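April, 9:40 pm. Cutting text, Cilenham workshop

Read through the Siline cut of King John again, start to finish, and I still don't buy it. The claim is that folding the two middle acts together makes John's decline clearer. It makes it shorter. He orders the boy's death on one page and regrets it on the next, and the actor gets no room to go bad in.

Checked against the 1970 prompt copy from Laing. They lost 61 lines from the same stretch and kept Hubert's pauses. Ours takes out the pauses and keeps the speeches about the pauses. No idea who thought that was a gain.
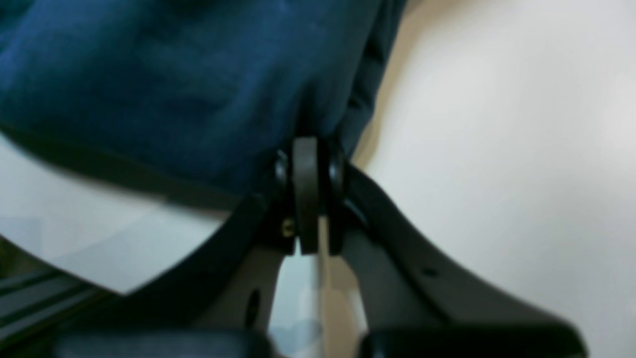

Blue cloth and gripper, close up.

Constance: the Bruleo notes say her grief should be "trimmed for pace." Tried it aloud 3 ways. Every time she sounds annoyed, like someone whose train is late. Put the whole speech back in. If that costs us a minute, take it out of the Angiers business, which nobody will miss.

Not convinced by the added prologue either. It borrows lines from the older Troublesome Reign and hopes no one hears the join. I heard it. Verse goes flat by the fourth line.

To do: restore Hubert, V.vi, all of it. Ask again why the Bastard's last speech has been given to the chorus. The cut is supposed to lose 1000 words overall and I can't make the total match the marked pages. Recount before the next read.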